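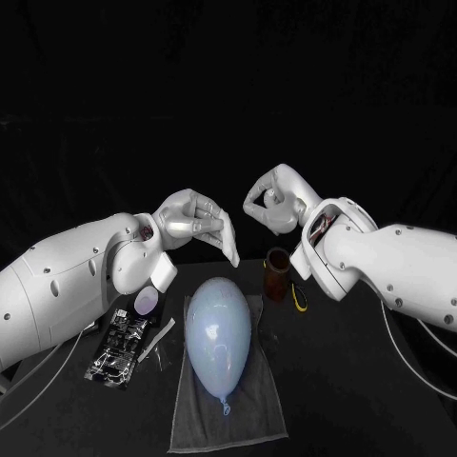 Slide 1 – white hands over a dark table, fingers and thumb drawn together

Good evening, and thank you all so much for coming out to the Mellor reading room. Wait for the chairs to settle before starting.

I want to talk tonight about letters, the kind you write with a pen, and about the winter I decided to answer every one my grandmother had saved. She lived in Rulano nearly all her life and kept 284 of them in a bread tin (hold for the laugh, if there is one). Most came from cousins in Skatemell, and most of them are about the weather, the price of eggs and whose knee was bad.

Slide 2 – the bread tin. Leave it up a while, people like the tin.

I started in February, thinking I'd write 10 letters to whoever in the family was still at the same address. I got seven back! One ran to four pages and was mostly about a plum tree, and I have read it more times than I'd care to admit.

Read the plum tree part here, slowly. Skip the bit about the fence if we started late.

Slide 3 – envelope from Rultlow, with the smudged postmark.

Now, my own handwriting is terrible, and a cousin of 70 wrote to tell me so – very kindly, and in beautiful script. So please don't let that stop you. Paper and stamps are on the side table, and we'll take 10 minutes to write a few lines to somebody before the coffee comes out.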